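3.2 Garment presentation and initial state

Folding studies commonly begin from a garment laid flat and smoothed by hand. Such a start removes most of the difficulty met in domestic laundry work, where the item reaches the folding surface creased and partly turned over on itself. In the present study the starting state was left loose. The surface was a large one, covered with a pale cloth that was itself allowed to wrinkle (Figure 6).
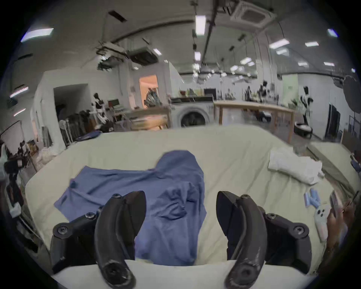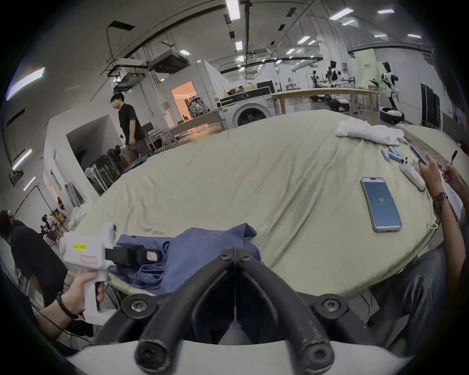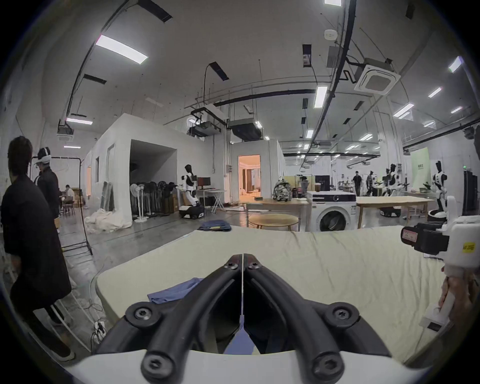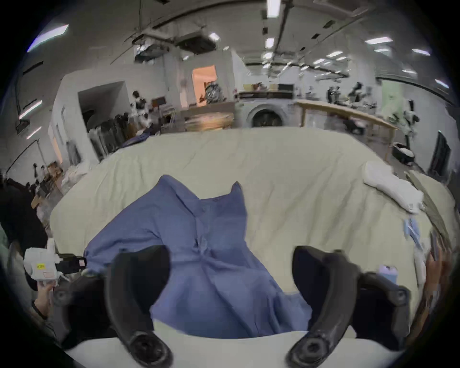

Figure 6. Blue fabric items on the pale-covered work surface, none of them folded into a finished shape.

Garments were drawn from the Tralar set, which contains shirts, trousers and plain cloths in several weights. Each trial began when the item was released on the cover and ended when the folder judged the fold complete. No time limit was imposed. A total of 2,188 trials were retained after screening; a further 619 were discarded, chiefly where the item had slid over the near edge before the first fold was made.

The initial state was graded on a six-point crumple scale adapted from the earlier Gaketstead trials. Grade 1 denotes a garment with its full outline visible and no overlapping layers other than those of its construction. Grade 6 denotes a bunched item in which neither collar, hem nor waistband can be located by eye. Intermediate grades depend on how much of the outline can be traced and on whether the sleeves lie clear of the body. For items without sleeves the second criterion was omitted and the grade rests on the outline alone.

Button-up shirts proved the hardest items to grade consistently. A stiff collar tends to hold its shape when the cloth below it has collapsed, and graders gave it more weight than the scale intends. The instructions were therefore revised in November so that the collar is disregarded unless at least one shoulder seam can also be traced. Shirts graded before the revision were graded again under the new wording.

The cover has an effect of its own. On a bare laminate top, used in the Sikevero pilot, light cotton slid when one sleeve was pulled and the whole shirt had to be recentred. A quilted or loosely laid cloth holds the lower layer in place, but its creases may be taken up with the hem when the fold is made. Both faults were logged separately from errors in the fold itself and are treated in Section 9.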